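Search this site Enter keywords Go

Chapter 7
Roads Through Woods

Most of us learn to drive in towns, where something is always telling us what to do. The forest road to Bimdale offers less advice. It has trees, paint and, if you set out at the wrong hour, the sun in your eyes.

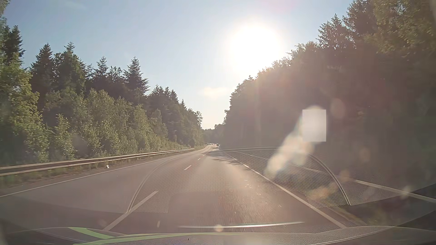 Figure 7.1 Low sun over a forest road, with a guardrail on the left.

Glare is a patient teacher. Slow down, lower the visor, and let the edge line do some of your thinking. Junctions ask for more, especially when you sit in shade and the road you want to join is brightly lit.

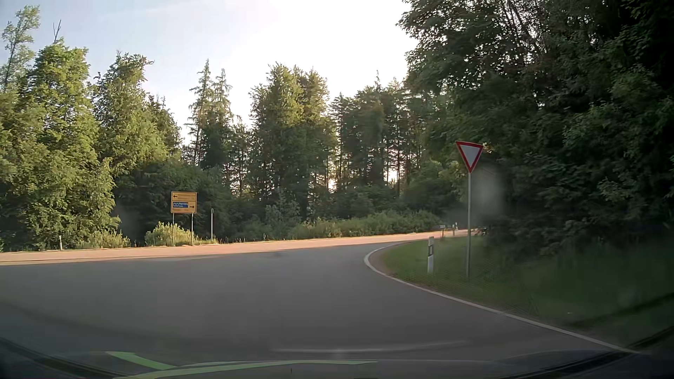

What does a yield sign require of a driver?
Slow down, give way to traffic on the road you are entering, and stop if you need to.

Filed under: Driver Education, Rural Roads

Contact | © Numari Schoolbooks | Back to top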